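Objet : Re: [outillage-prehension] Entretien des pinces à main, patins bleus et jeu aux axes

Mesdames, Messieurs,

Je fais suite au message de Mareike Mühlbauer, reproduit partiellement ci-dessous, et vous communique la position du service technique de Trastavura concernant l'entretien des pinces portatives à deux doigts affectées au poste de tri de fruits. Les consignes qui suivent remplacent la note diffusée en mars et s'appliquent également aux exemplaires en dépôt sur le site de Dodholm.

> De : Mareike Mühlbauer
> À : liste outillage-prehension
>
> Bonjour à tous,
>
> Nous constatons depuis quelques semaines, sur deux des pinces du poste, une fermeture irrégulière : le doigt gauche arrive en butée avant le droit, et les patins ne se présentent plus face à face. Sur les fruits lisses, le défaut se traduit par une rotation de la pièce au moment de la prise. Le nettoyage des patins a été fait selon la note, sans effet durable.
>
> Trois questions :
> 1. Faut-il reprendre le serrage des axes ou remplacer directement la tringlerie ?
> 2. Quelle périodicité retenez-vous pour les patins ?
> 3. La vérification doit-elle être conduite sur cales ou sur fruits réels ?
>
> L'équipe de l'atelier Jatlow souhaiterait une réponse écrite avant de rouvrir les mécanismes.
>
> Cordialement,
> M. Mühlbauer

Sur le premier point, il convient de ne pas remplacer la tringlerie en première intention. Le défaut décrit correspond, dans la plupart des cas relevés par nos services, à un jeu apparu sur un seul des axes de pivotement. Ce jeu se recherche pince hors tension, doigts à mi-course, en exerçant à la main un effort latéral léger sur chaque biellette. L'axe en cause est alors repéré au feutre, déposé, dégraissé et contrôlé. S'il présente une facette ou une rayure perceptible à l'ongle, il est remplacé, ainsi que l'axe homologue de l'autre doigt. Dans le cas contraire, il est remonté avec une goutte de graisse fluide, sans excédent. Tout excédent migre vers les patins et reproduit le glissement que l'on cherche à supprimer.

Le serrage s'effectue pince ouverte. Plusieurs correspondants ont pris l'habitude de serrer pince fermée, pratique qui met la liaison en contrainte et masque le jeu jusqu'à la reprise du service. Après serrage, les deux doigts doivent parcourir la totalité de leur course sans point dur.

Sur le deuxième point, la périodicité est fixée comme suit. Les patins sont essuyés à chaque prise de poste avec un chiffon non pelucheux légèrement humide. Ils sont déposés et inspectés tous les 1000 cycles. Ils sont remplacés dès que la texture n'est plus perceptible au toucher sur une partie de la surface, et toujours par paire. L'emploi d'alcool ou de solvant est proscrit. Le lot de patins reçu par l'intermédiaire d'Amaral, référencé 204 dans notre magasin, est compatible avec l'ensemble des exemplaires et peut être monté sans ajustage.

Sur le troisième point, la vérification sur cales demeure obligatoire mais ne suffit pas. Elle établit le parallélisme des patins et ne renseigne en rien sur la tenue d'une pièce courbe. Elle est donc complétée par un essai sur fruits réels, conduit sur la table d'essai, dans une bassine et non à même la nappe.

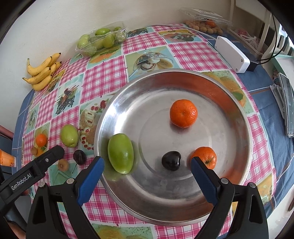
Essai sur fruits, mâchoires ouvertes au-dessus de la bassine en inox.

Les mandarines constituent la pièce de référence de cet essai. Leur taille convient à l'ouverture de la pince et leur peau marque peu. Un fruit allongé à peau brillante est présenté ensuite, dans le sens de la longueur puis en travers, car c'est sur cette forme que le décalage entre les deux doigts se manifeste le plus nettement. Les fruits foncés et lisses, de type prune, sont réservés à la fin de la séquence. Leur chair est plus fragile et tout écrasement impose d'interrompre l'essai pour nettoyer les patins.

L'opérateur doit en outre observer les points suivants :

- approcher la pince mâchoires ouvertes, et ne fermer qu'une fois les deux patins situés de part et d'autre du fruit ;
- ne pas prendre appui sur le fond ni sur la paroi de la bassine avec l'extrémité des doigts ;
- maintenir la prise le temps d'un soulèvement complet, puis reposer le fruit sans le laisser tomber ;
- noter toute rotation, même faible, avec l'indication du doigt qui a touché en premier ;
- tenir les câbles éloignés de la zone de prise.

Une pince est remise en service lorsqu'elle a satisfait à 3 séries consécutives sans rotation constatée. À défaut, elle est étiquetée et retournée à l'atelier Jatlow, accompagnée de sa fiche. La fiche doit mentionner le nombre de cycles au compteur. Une pince nous est parvenue récemment avec environ 232 cycles portés au crayon, sans date ni nom d'opérateur, de sorte que l'historique n'a pu être reconstitué.

Je précise enfin que le réglage de l'écartement maximal ne relève pas des sites utilisateurs. Toute demande sur ce point est à adresser au service technique, avec copie à la présente liste. Il en va de même pour le remplacement des pièces sérigraphiées, dont nous ne tenons pas de stock.

Mme Mühlbauer voudra bien nous indiquer, pour les deux pinces concernées, si le jeu se situe sur l'axe proche de la poignée ou sur l'axe voisin du patin. La procédure de dépose diffère légèrement dans le second cas et je transmettrai la fiche correspondante à réception de sa réponse.

Je vous prie d'agréer, Mesdames, Messieurs, l'expression de mes salutations distinguées.

Pour le service technique
Trastavura, maintenance des outillages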